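Rimotham 읽어보기

Rimotham은 제가 동네 공유 작업실 한쪽에서 만들고 있는 양팔 로봇 프로젝트예요. 이 글은 코드 저장소 설명서이자 데이터 카드를 겸합니다. 원래는 두 문서로 나눠 쓰려고 했는데, 고칠 때마다 양쪽을 다 손대는 게 너무 귀찮아서 합쳤어요. 읽다 보면 순서가 좀 왔다 갔다 하니 양해 부탁드려요!

구성

저장소에는 폴더가 세 개 있습니다.

edik: 두 팔을 같은 시계로 움직이게 해주는 제어 프로그램입니다. 제일 오래 붙들고 있던 부분이고, 그만큼 주석도 많아요(푸념 섞인 주석은 못 본 척해주세요).
surel: 카메라 영상과 관절값을 한 묶음으로 저장하는 기록기입니다.
hung: 기록한 걸 다시 재생해서 눈으로 훑어보는 도구예요. 화면이 못생겼는데 쓸 만합니다.

이름에 깊은 뜻은 없어요. 폴더 이름을 바꾸면 설정 파일이 전부 깨지니까 그대로 두시는 걸 추천합니다.

무엇을 담았나

이번 판에 들어간 건 모두 651개 에피소드입니다. 이 중 400개는 컵이나 접시를 집어서 옮기는 쉬운 작업이고, 나머지는 액체가 든 비커와 투명한 관을 다루는 작업이에요. 뒤쪽이 제가 진짜 하고 싶었던 거고, 앞쪽은 솔직히 제어 프로그램을 길들이려고 모으기 시작했다가 양이 불어난 겁니다. 그래도 처음 학습을 돌려보실 분들은 쉬운 작업부터 쓰세요. 결과가 빨리 보여야 재미도 붙더라고요.

에피소드 하나는 제가 조작을 시작한 순간부터 두 팔이 대기 자세로 돌아올 때까지입니다. 중간에 놓친 것도 지우지 않았어요. 대신 기록마다 result 항목이 있고 값은 ok, drop, spill, abort 네 가지예요. spill은 액체가 한 방울이라도 상판에 떨어지면 무조건 붙입니다. 처음엔 '이 정도면 괜찮지' 하고 넘어가다가 기준이 매일 달라져서, 3월에 처음부터 다시 보면서 전부 새로 붙였어요. 그때 눈이 빠지는 줄 알았습니다.

비커 작업 이야기

액체는 물에 식용 색소를 탄 거예요. 맹물로 할 때는 수면이 영상에서 거의 안 잡혀서 나중에 제가 봐도 관이 잠긴 건지 아닌지 헷갈렸는데, 빨간색으로 바꾸고 나니 속이 다 시원했습니다. 파란색도 해봤지만 밤에 조명을 켜고 보면 빨간색이 훨씬 또렷했어요.

어려운 건 역시 관이에요. 한 손으로만 잡으면 아래쪽이 살짝 돌아가는데, 그 살짝이 비커 벽에 닿으면 통째로 기울어버립니다. 그래서 왼쪽 그리퍼가 중간을 잡고 오른쪽 그리퍼는 위쪽 테두리 근처에서 방향을 봐주는 식으로 역할을 나눴어요. 두 손가락이 서로 부딪치지 않게 높이 차이를 두는 게 핵심이고, 이 값은 edik 설정의 grip_gap에 있습니다.

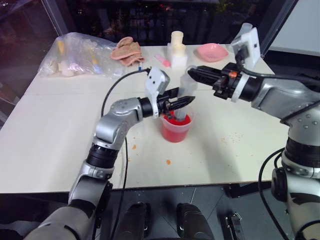

grip_gap을 너무 작게 주면 오른쪽 손끝이 왼쪽 손등을 긁고, 너무 크게 주면 관 끝이 흔들려요. 제 팔에서는 기본값 40이 제일 무난했습니다(단위는 밀리미터). 관이 더 짧은 걸 쓰신다면 여기부터 줄여보세요. 그리고 오른쪽은 절대 세게 쥐게 하지 마세요! 양쪽이 다 꽉 잡으면 팔 두 개가 관을 사이에 두고 힘겨루기를 합니다. 제가 그렇게 관 하나를 보냈어요.

손목 카메라 두 대와 위에서 내려다보는 카메라 한 대, 이렇게 영상이 세 줄기 저장됩니다. 손목 카메라 케이블은 길이를 넉넉하게 남겨두셔야 해요. 저는 처음에 예쁘게 정리한다고 팔에 바짝 묶었다가 손목이 크게 돌 때 커넥터가 쑥 빠졌고, 그날 찍은 건 통째로 못 쓰게 됐습니다. 지금은 보기엔 좀 너저분해도 둥글게 늘어뜨려 놓고 써요.

돌려보는 방법

1. edik 폴더에서 설치 스크립트를 실행합니다.
2. 두 팔의 전원을 켜고 대기 자세로 보냅니다. 이때 상판 위에 키 큰 물건이 있으면 치워주세요.
3. surel을 먼저 켜고 그다음 조작을 시작합니다. 순서를 바꾸면 앞부분 관절값이 비어버려요.
4. 끝나면 hung으로 열어서 세 영상의 시각이 맞는지 확인합니다.

액체를 쓰기 전에는 빈 비커로 꼭 몇 번 연습하시길 바랍니다. 전원 장치와 컨트롤러는 상판 밑에 바로 두지 마시고요. 비상 정지 버튼은 손이 닿는 곳에, 고무장갑과 마른 수건은 눈에 보이는 곳에 두세요.

알려진 문제

밤에 찍은 기록이 많습니다. 낮에는 작업실을 다른 분들도 쓰셔서 저는 주로 저녁 이후에 작업하거든요. 그래서 이 데이터로만 학습한 모델은 햇빛이 드는 방에서 맥을 못 춥니다. 낮 기록을 늘리는 중이지만 속도가 느려요.

배경도 정돈돼 있지 않아요. 비닐봉지나 컵 같은 잡동사니가 뒤에 놓인 채로 찍은 게 꽤 있고, 배치도 날마다 다릅니다. 깨끗한 배경만 필요하신 분께는 맞지 않을 거예요.

기록 사이에 영상이 한두 장씩 빠지는 현상도 있습니다. 저장 장치가 꽉 차갈 때 주로 생기는데, 전체 용량이 거의 300기가바이트라 내려받기 전에 여유 공간부터 확인해주세요. 빠진 장면은 surel이 시각만 남기고 비워두니까, 읽어 들일 때 빈 값 처리를 꼭 넣으셔야 합니다.

힘 센서 값은 없습니다. 그리퍼 전류값이 대신 들어 있는데 보정을 제대로 못 했어요. 참고만 하시고 여기에 뭘 걸지는 마세요.

사용 조건과 연락

공부용이든 취미용이든 편하게 쓰시고, 결과물을 공개하실 때 Rimotham 이름만 적어주시면 됩니다. 고친 게 있으면 저장소에 수정 요청을 올려주세요. 질문도 이슈 게시판으로 받는데, 팔이 이상하게 움직인다는 얘기라면 edik 로그 파일을 같이 붙여주시면 제가 훨씬 빨리 봅니다.

다음 판에는 관에서 비커로 액체를 옮겨 붓는 작업을 넣으려고 준비하고 있어요. 지금은 spill 표시만 신나게 쌓이는 중입니다.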